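Thursday, late, kettle on
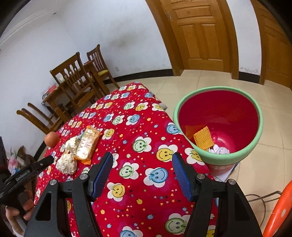

I promised myself I would write the budget up tonight while it was all still in my head, and so of course I have spent the first half hour looking for a pen that works and the second half hour eating toast. Never mind. It has been a good day, a long one, and I am in that pleasant sort of tired where you want to tell somebody everything.

The big question is still how many more hand-held grippers to buy before the winter sessions start. We have been getting by on 3 and sharing them about like children with a skipping rope, and Sheena has been very patient, but she said at lunch (kindly, she is always kind) that she'd like to go one whole week without waiting for her turn. I do see it. When two people can work at the same table the afternoon simply flies, and you get all that lovely variety in how they reach for things. Archie goes in low and slow, Sheena goes straight at it like a heron!

So, the quotes. Govolero came back first and theirs is the handsome one, a proper case, spare finger pads, a nice letter with it. Brarer are cheaper per tool but want us to take 20, and I can't for the life of me think where we'd put 20. Khurram says we would grow into them. Khurram said that about the shelving too, and I walk past that shelving every morning. Still, he did the sums with me on the back of an envelope and he may have a point about spares, as pads do wear and screws do work loose, and a tool sitting in a drawer waiting for one small part is money doing nothing.

Then there is Fraser, bless him, who wants the money to go on an arm. A real one, bolted down, from Nechyporuk, with seventeen weeks' wait on it! I listened to the whole speech and I enjoyed it, he gets so pink when he's excited. But I think the arm is next year. We want far more practice recorded on ordinary bits and pieces first, the soft crumply things especially. Tissue and snack wrappers and a cracker in a bowl sound like nothing at all until you start thinking about how you'd pick each one up, and I'd like plenty of those before we pay for a machine to learn from them.

Oh, and I mustn't forget the humble line. I have put in for tablecloths, patterned ones, the louder the better, and more bowls, and a snack allowance which Oğuzhan has renamed "consumables" so that it looks respectable. He has also asked for a decent stool. Granted, with pleasure.

Where I've got to: six from Govolero, a box of pads, batteries, and the rest kept back towards Fraser's arm. I'll ring Pellis in the morning about the storage boxes and ask whether the price holds until October. Bed now, the toast plate can wait.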